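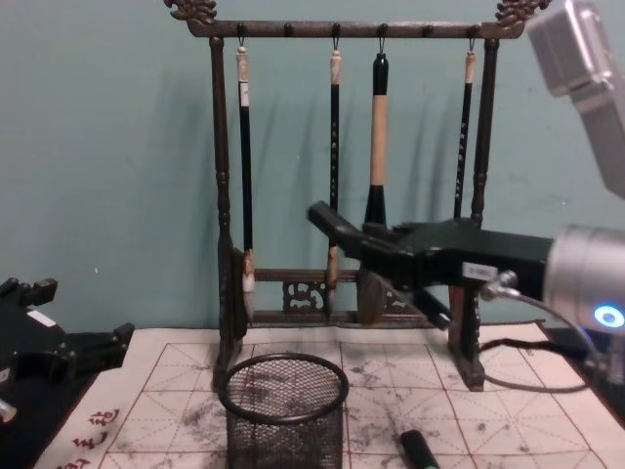
Clarholm Calligraphy Club

Frequently asked questions

Do I need experience?
No. The Wednesday group is for beginners. The other group expects you to know the basic strokes.

What does it cost?
Membership is $36 a year. Your first 2 visits are free.

What should I bring?
Paper and an old shirt. Club brushes and ink may be used in the room but not taken home.

How do I clean my own brush?
Rinse it in cool water until the water runs clear, shape the tip with your fingers, and hang it with the bristles down. Do not use soap.

Can children come?
Yes, from age eight, with an adult.

Where do I park?
Behind the Retton Building. The front lot is for permit holders.

When is the next show?
In April. Give your entries to Ankit Sengar at any meeting before then.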